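Foltard promises tidier bedrooms in ten minutes, but the clothes are still on the bed

A bedding and storage firm, Foltard, has launched a scheme it says will cure people of leaving clothes on the bed. The Murkance Method, published on 26 July 2023, comes as a £300 course of home visits, plus a printed guide. Buyers are told to strip the room of "resting places" and fold everything on the mattress within ten minutes of taking it off.

The firm says 4,000 households have signed up. It has not said how many finished the course, or whether anyone went back to check on their bedrooms a month later.
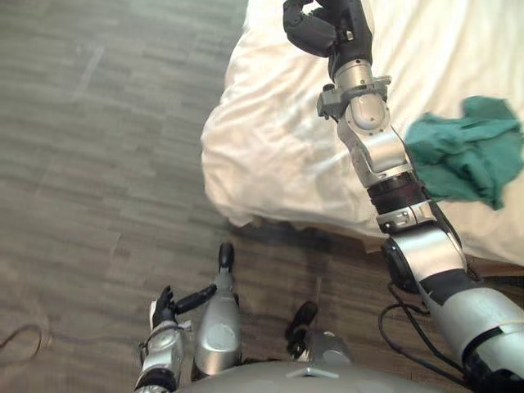 Much of the guide is plain common sense at a high price. Shake the garment, lay it flat, fold the sleeves in, put it away. A whole chapter is given to smoothing the sheet first, on the grounds that a creased bed "invites a heap". No evidence is offered for this beyond a customer survey, and Foltard wrote the questions.

The chapter on colour is thinner still. Dark and bright clothes should be sorted into separate piles before folding, it says, without explaining what is gained when they all end up in the same drawer.

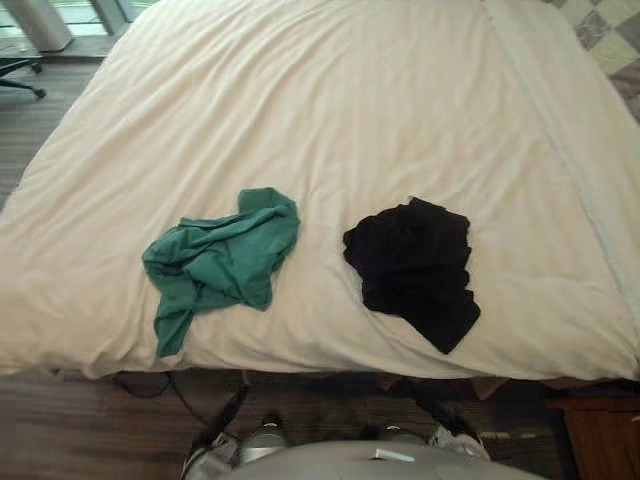
Yuzuki Higuchi paid for the full course and told us the folding was fine but the ten-minute rule lasted two evenings in her house. She now drops everything on the duvet as before, she said, and would like her £300 back. Foltard's terms allow refunds only before the first visit.

A rival guide from Sydorenko covers much the same ground and is given away free with its chests of drawers. Foltard said its own was "a different proposition" and declined to go further. A second edition is planned, with an extra chapter on socks.

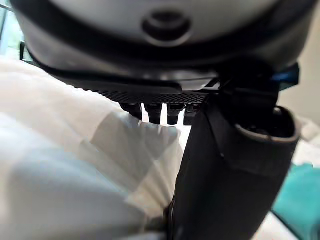 Close-up from the bedroom.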